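About Evedetti

Evedetti is a small cooking and baking school in Kimmont. We teach adults and teenagers who want to cook at home with more confidence, and we teach in plain English, step by step. Many of our students did not grow up speaking English. The same is true for most of our teachers, so we know well how it feels to stand in a kitchen and not know the word for "whisk".

How we began

The school started in a rented room behind a bakery on Schumacher Street. There were two ovens, one long table and a list of eight students. The first course had only bread and soup in it. After the second winter the room was too small and we moved to the old post office building in Ponosthorpe, ten minutes by bus from the center of Kimmont. We are still there. The counter where people once bought stamps is now the place where you hang your coat and take your apron.

In our first full year we had 208 students. Last year it was 312, and we do not plan to grow much more than this. With bigger groups the teacher can not see every pot, and we prefer to keep the classes as they are.

What we teach

Our main course is called First Kitchen. It goes for ten weeks, one evening each week, from 6:15 until 9:00. In this time you learn to cut vegetables safely, to cook rice and dried beans, to make a simple sauce, to roast a chicken and to bake two kinds of bread. At the end of each evening the group sits and eats together. Please come hungry.

After First Kitchen you can continue with one of the shorter courses:

Bread and Rolls (five weeks)
Cakes for Family Days (four weeks)
Soups of the Cold Months (four weeks, starts in October)
Cooking for One or Two (three weeks)

We also have a course for teenagers from 13 years. It takes place in the afternoon and has fewer students in each group. The teenagers choose the last menu by themselves, and in most years they choose dumplings.

Our way of teaching

We give every recipe in cups and in grams. Some of our students learned to cook with a scale, others with cups, and others only by hand and eye like their grandmothers. All of these ways can give good food. But when a cake comes out flat, it is easier to find the reason if you know how much flour was in it. For this reason the first lesson is always about measuring. We fill a cup with flour in two ways, with a spoon and directly from the bag, and then we put both on the scale. The difference is often a surprise for the group.

The recipes are printed in large letters on one page. New words are explained at the bottom of the page, and you may write your own language next to them. Students keep their pages in a folder, and after one year some folders are quite thick and have oil on them.

We do not give grades. If you miss an evening, you can join another group in the same week when there is a free place.

Our kitchen

The teaching kitchen has six work places, each for two persons. There is also a smaller table near the window where we do the dough work in summer, when the other side of the room becomes too warm. The floor is level from the street door to the kitchen, and one of the work places is lower, for students who prefer to sit.
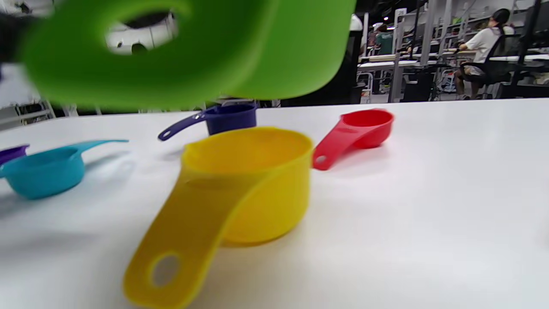
Green and yellow measuring cups at our school.

You do not need to bring any tools. Please wear closed shoes and tie back long hair. If you have an allergy, write it on the registration form and tell your teacher also on the first evening.

The recipe library

In the hallway we have a shelf with up to 1000 recipes on cards, written by students and teachers in many languages. Everybody can copy a card or leave a new one. We ask only that you cooked the dish yourself at least one time. The translation is not always perfect - if you find a mistake, please correct it with pencil.

Prices and help with the cost

First Kitchen costs 600 dollars with all the food included. You can pay in one part or in four parts. In every group we keep two places at half price for people who can not pay the full amount. You do not have to show us papers for this, a short note on the form is enough.

Visit us

The office is open in the morning from 9:00 to 12:00, and again one hour before each evening class. You are welcome to look at the kitchen before you decide. The entrance is on the side of the building, next to the bicycle stand, and the bell is a little quiet, so please ring two times.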